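Besteck mit hellen Griffen richtig pflegen

Griffe aus Kunststoff vertragen die Spülmaschine oft schlechter als der Stahl. Wer sie lange behalten will, spült von Hand mit lauwarmem Wasser und etwas Spülmittel. Nicht einweichen, sonst zieht Wasser in die Fuge zwischen Griff und Metall.
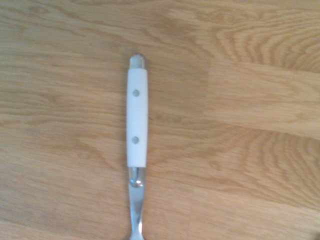
Zuletzt geändert: 10.06.2022

Gegen Teeflecken 2 Teelöffel Natron mit wenig Wasser anrühren, mit einem weichen Tuch auftragen, kurz stehen lassen und abspülen. Scheuermilch macht die Oberfläche stumpf.

Kalkränder am Stahl: 100 ml Essig auf 200 ml Wasser, abwischen, klar nachspülen, sofort trocknen.

Lose Griffe erst ganz trocknen lassen und dann mit lebensmittelechtem Kleber befestigen. Über Nacht liegen lassen.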